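Kräuter über den Winter retten, so mache ich das

Ab Dezember ist mein Basilikum früher regelmäßig eingegangen, und ich war jedes Mal beleidigt! Inzwischen gieße ich nur noch von unten: Topf in eine Schale mit zimmerwarmem Wasser, 2 Stunden stehen lassen, Rest wegkippen. Petersilie und Schnittlauch nehmen mir das auch nicht übel (Rosmarin schon, der mag es lieber trocken).

Was zu groß wird, kommt in den Tiefkühler. Ich hacke alles grob, fülle es in Eiswürfelformen und gieße Olivenöl drüber – für die Nudelsoße am Mittwochabend einfach 3 Würfel in die Pfanne, fertig.
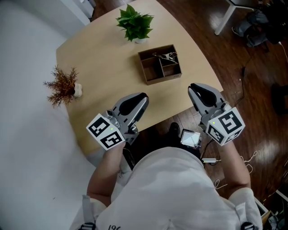

Mahnaz Rezaei schrieb mir dazu, sie nehme statt Öl lieber weiche Butter, weil die Würfel dann auch aufs Brot passen. Hab ich probiert, schmeckt super, vor allem mit Schnittlauch! Nur salzen würde ich erst beim Essen.

Zum Trocknen taugen eher Thymian und Oregano. Kleine Sträuße binden, kopfüber aufhängen, nicht über den Herd, da zieht der ganze Dampf rein. Nach gut zwei Wochen rebele ich die Blättchen ab und fülle sie in alte Marmeladengläser. Deckel drauf, Namen drauf, ab in den dunklen Schrank.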